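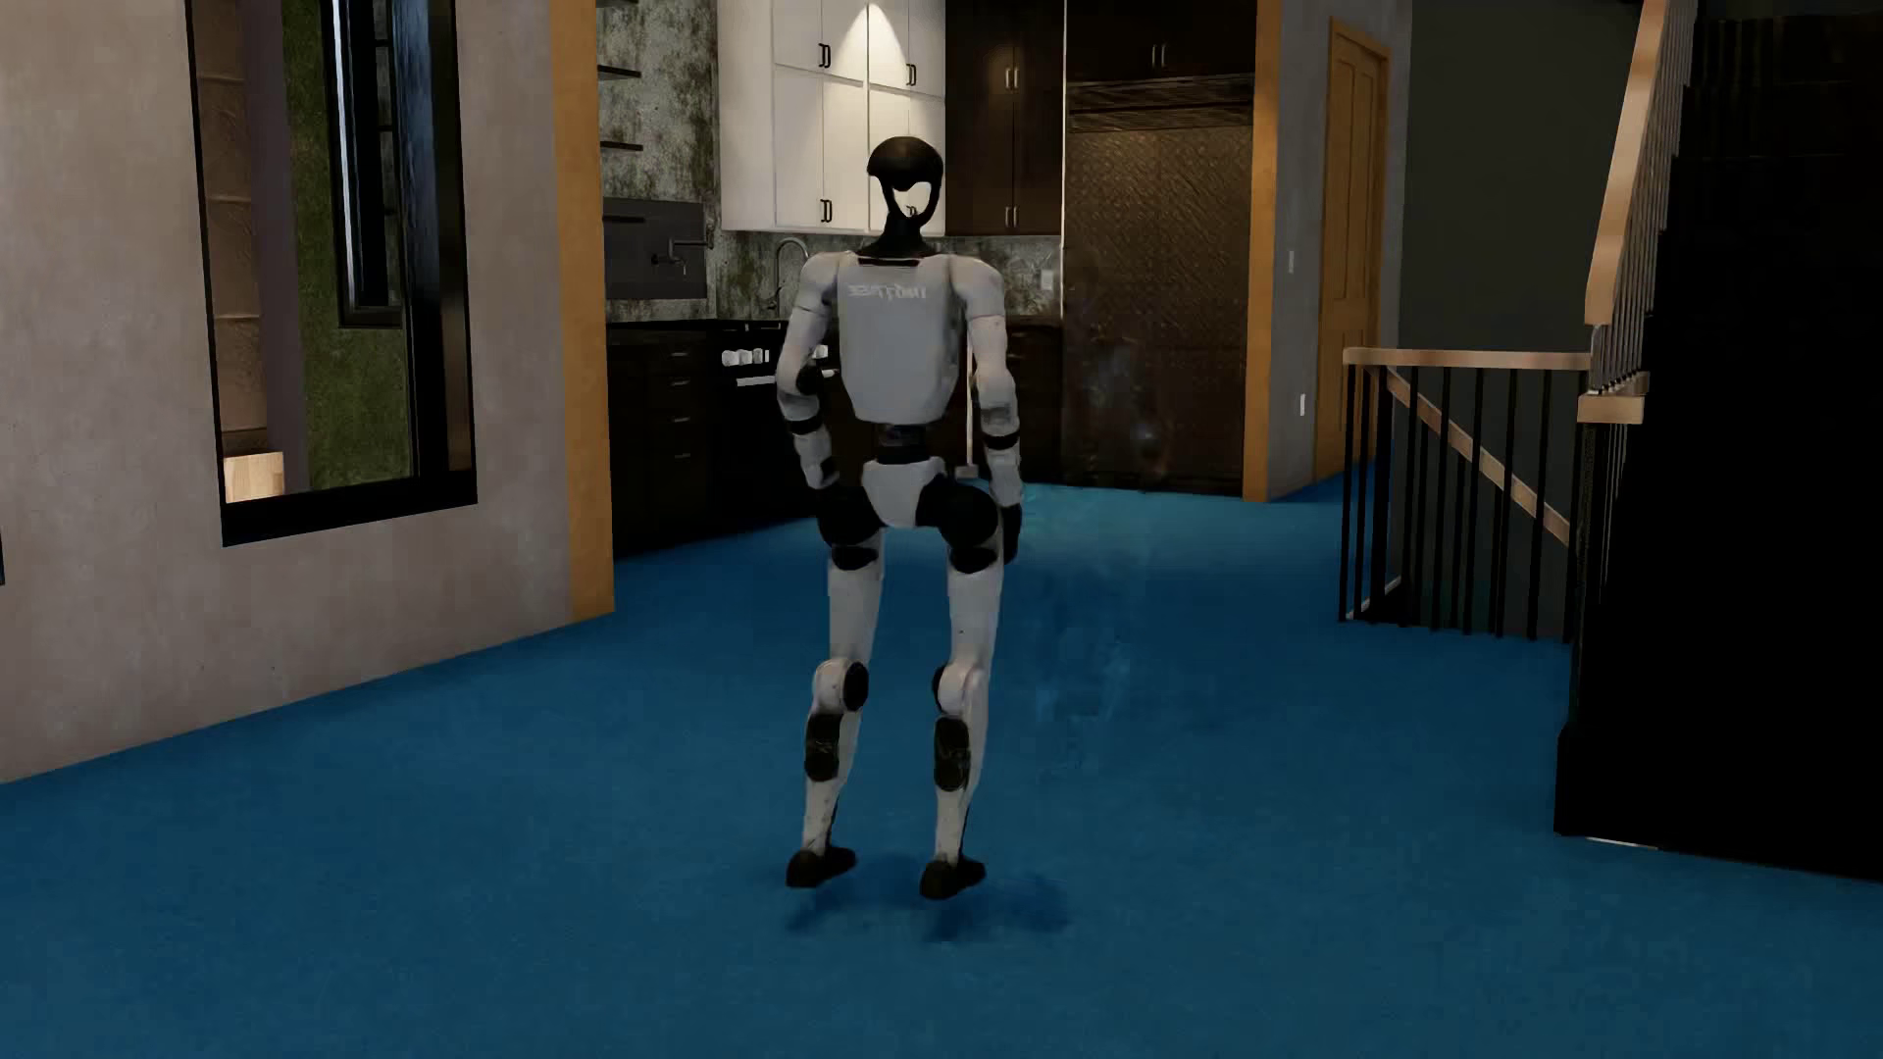 Szenenpaket „Marino" von Reltitz, Wohnung mit Küche und Treppe, Humanoider am Startpunkt

Hutonent-Lizenz mit Szenenpaket Marino: lohnt sich das für Navigation im Innenraum?

10 Antworten

mmontecinos
Moin zusammen,

wir haben seit August die Simulationsumgebung von Hutonent im Test, dazu das Wohnungspaket Marino von Reltitz. Kostet 440 Euro im Jahr pro Arbeitsplatz, der Humanoide ist als fertiges Modell dabei. Wir brauchen das für Zielpunktnavigation: Roboter startet irgendwo in der Wohnung, soll in ein anderes Zimmer, ohne irgendwo anzuecken und vor allem ohne in die Treppenöffnung zu laufen.

Bisher habe ich 3045 Episoden laufen lassen, alle in der Wohnung mit dem blauen Boden. Ein paar Punkte dazu:

- Installation lief durch, die Anleitung passt zur Version. Das Nachladen der Texturen hat beim ersten Start gedauert, danach war Ruhe.
- Die Wohnung wirkt eingerichtet wie eine echte: Schränke mit Griffen, Herd, Wasserhahn, Steckdosenblenden. Für die Kamera ist das brauchbares Material.
- Der Übergang zwischen Küche und Treppe ist eng genug, dass ein schlechter Planer dort auffällt. Das war für uns der Kaufgrund.
- Das Kollisionsmodell ist gröber als die Optik. Am Geländer kommt man damit zurecht, an den Küchenfronten nicht immer.

Was mich stört, ist der Schatten. Im Bild vom Startpunkt liegt zwischen Füßen und Schatten ein Streifen blauer Boden. Ich weiß nicht, ob der Roboter zu hoch eingesetzt ist oder ob nur die Beleuchtung nicht stimmt. Hat das noch jemand?

narendra_c
Das mit dem Schatten kenne ich. Bei mir war es die Starthöhe. In der Szenendatei steht ein Versatz für den Spawnpunkt, der ist großzügig gewählt, damit die Füße beim Laden nicht im Boden stecken. Setz den herunter und lass die Physik ein paar Schritte laufen, bevor du das erste Bild abgreifst.

Zum Preis: Für 440 Euro bekommst du anderswo keine Wohnung in dieser Qualität, auch nicht gemietet. Ich finde das fair.

chathu_s
Bin da anderer Meinung. Der Versatz erklärt vielleicht einen Teil, aber schau dir mal den Kühlschrank im Hintergrund an, oder was das für ein großes dunkles Gerät sein soll. Über der Front liegen bläuliche Schlieren, und auf dem Boden rechts neben den Knien sind hellere, blockige Streifen. Mit der Starthöhe hat das nichts zu tun. Wer darauf ein Netz trainiert, trainiert die Fehler mit.

Wir haben das Paket nach der Probezeit zurückgegeben und bauen unsere Räume wieder selbst. Dauert länger, aber ich weiß, was drin ist.

mmontecinos
@narendra_c Danke, den Versatz habe ich gefunden. Probiere ich heute Abend aus.

@chathu_s Die Schlieren sehe ich auch. Für die Navigation haben sie bei mir bisher keinen messbaren Unterschied gemacht, der Planer arbeitet mit Tiefendaten. Wenn du Objekte erkennen willst, sieht das wahrscheinlich anders aus. Wie lange habt ihr pro Wohnung gebraucht?

chathu_s
Etwa vier Wochen für die erste, mit Möbeln und Kollisionskörpern. Die zweite ging schneller. Wenn man die Arbeitszeit rechnet, ist das natürlich teurer als eure Lizenz, das gebe ich zu. Aber es fällt einmal an und nicht jedes Jahr.

Leo B.
Ich habe das Paket auch und nutze es für etwas anderes, nämlich für die Bodenerkennung vor einer Treppe. Dafür schaue ich steil nach unten. Der Teppich macht einen guten Teil der Bildfläche aus, und der ist ordentlich gemacht: kurzer Flor, Farbe geht von Dunkelblau bis ins Türkise, kein sichtbares Kachelmuster, jedenfalls nicht in meinen Läufen.

Weniger gut ist der Bereich am Geländer. Die Stäbe sind dünn und schwarz, dahinter liegen dunkle Flächen, und mein Tiefenschätzer zieht beides gern zusammen. Am unteren Ende, wo der Pfosten steht, springt die Schätzung regelmäßig. Ich habe die Stäbe dann in der Maske als geschlossene Fläche behandelt, das reicht mir für eine Sperrzone.

Mein Ablauf, falls es jemandem hilft:

1. Szene laden, Beleuchtung auf der Voreinstellung lassen. Wer an der Helligkeit dreht, bekommt auf dem Teppich andere Kontraste und kann die Läufe nicht mehr vergleichen.

2. Kamera nach unten neigen, bis der Durchgang zwischen dem dunklen Schrank und dem Geländer im Bild liegt. Die Wandecke links sollte mit drin sein, die nehme ich als Referenz für die Lage.

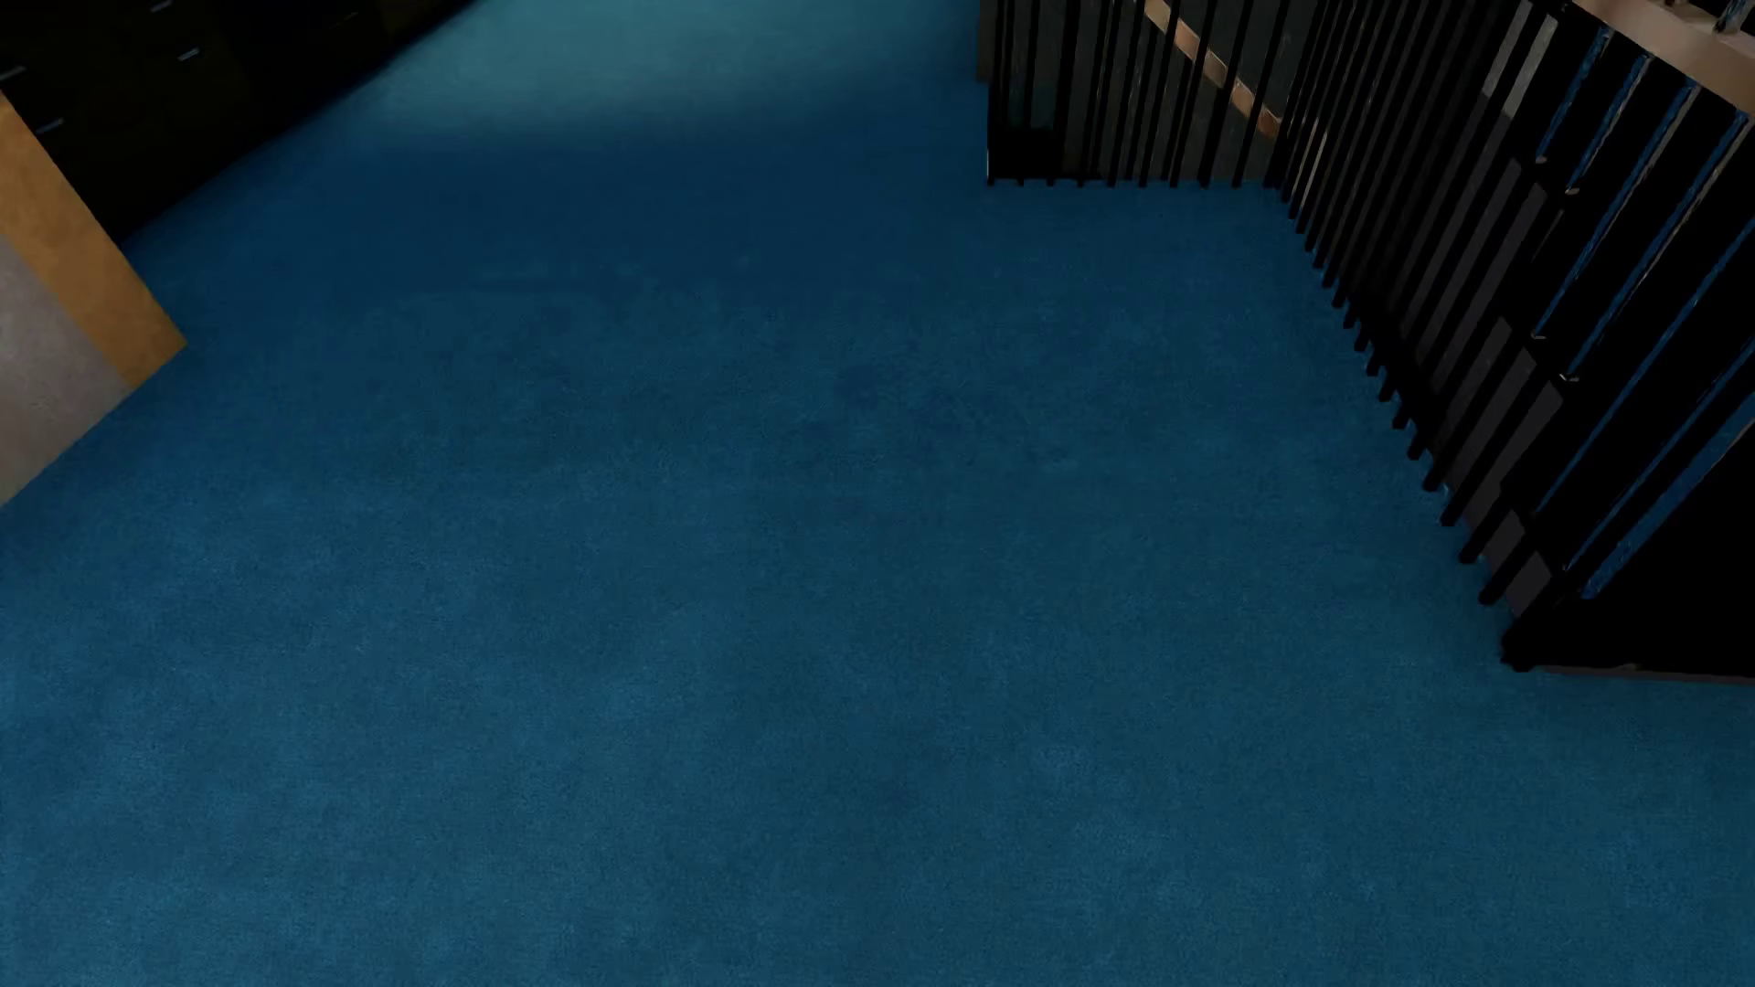
3. Tiefenbild und Segmentierung zusammen speichern, mit demselben Zeitstempel. Die Voreinstellung schreibt beides getrennt, das muss man in der Konfiguration umstellen.

4. Helle und dunkle Stellen auf dem Teppich getrennt auswerten. Oben liegt ein heller Lichtfleck und direkt darunter ein dunkles Band. Mein erstes Modell hat die Grenze dazwischen als Kante gemeldet und wäre dort stehen geblieben.

Punkt 4 ist für mich übrigens ein Argument für das Paket. So einen Fall hätte ich mir selbst nicht gebaut.

Kusum Joshi
Frage an Leo: Welche Auflösung fährst du bei der Segmentierung? Ich bekomme am Geländer in der kleinen Stufe nur Matsch, in der großen bricht mir die Bildrate ein. Wir haben hier einen älteren Rechner von Boltmont stehen, der war eigentlich für CAD gedacht.

Und allgemein: Kann man die Treppe begehbar machen? In der Produktbeschreibung steht „mehrgeschossig vorbereitet", und ich weiß nicht, was das heißen soll.

Leo B.
Mittlere Stufe, und danach rechne ich nur den Ausschnitt um das Geländer noch einmal groß. Das kostet kaum etwas und die Stäbe sind getrennt. Skript kann ich dir schicken, ist nicht schön, aber es läuft.

Treppe: Bei mir ist sie Geometrie ohne Gehfläche. Der Humanoide bleibt davor stehen oder rutscht, je nach Regler. „Vorbereitet" heißt nach Auskunft vom Support, dass die Stufen als eigenes Objekt in der Szene liegen und man die Kollisionskörper selbst anlegen kann. Das hätten sie auch so hinschreiben können.

narendra_c
Die Formulierung ist schwach, da stimme ich zu. Selbst anlegen geht aber. Ich habe pro Stufe einen Quader gesetzt und den Handlauf weggelassen, damit läuft der Humanoide mit dem mitgelieferten Regler hoch. Langsam und mit viel Oberkörperbewegung, aber er kommt an. Runter habe ich ihn nicht zuverlässig bekommen. Wer Treppensteigen als Hauptthema hat, sollte etwas anderes kaufen.

@chathu_s Noch zu den Schlieren: Hast du das mal mit ausgeschaltetem Entrauscher probiert? Bei mir wird das Bild dann körniger, die Flecken auf glatten Flächen sind aber deutlich schwächer.

chathu_s
Nein, habe ich nicht, und die Probelizenz ist abgelaufen. Wenn es daran liegt, gehört es in die Anleitung. Ich will bei einem bezahlten Produkt nicht im Forum nachlesen müssen, welche Option ich abschalte. Am Preis würde ich auch nicht nur die Lizenz sehen: Die Updates für das Szenenpaket laufen bei Reltitz, die für den Simulator bei Hutonent, und bei uns passten die beiden nach einem Update nicht mehr zusammen. Der Support hat geantwortet, freundlich, und jeweils auf den anderen verwiesen.

mmontecinos
Rückmeldung zur Starthöhe: Versatz ist heruntergesetzt, dazu ein kurzer Einschwingvorgang vor dem ersten Bild. Der Abstand zum Schatten ist kleiner geworden, ganz weg ist er bei mir nicht. Ich kann damit arbeiten, würde aber Kontaktpunkte weiterhin aus der Physik lesen und nicht aus dem Bild schätzen.

Den Entrauscher teste ich als Nächstes und stelle die Werte hier ein. Leos Hinweis mit dem Lichtfleck nehme ich in unsere Testliste auf, wir hatten die Kamera bisher immer fast waagerecht.

Wir verlängern erst mal um ein Jahr. Die Sache mit den getrennten Updates macht mir allerdings Sorgen, ich friere beide Versionen ein, bis jemand schreibt, dass die neue Kombination läuft. Kusum, falls du das Skript von Leo auf dem Boltmont-Rechner zum Laufen bekommst, schreib bitte dazu, mit welcher Bildrate.

4 Mal geteilt

Kontakt | Impressum | Forenregeln | © Forum Robotiksimulation | Nach oben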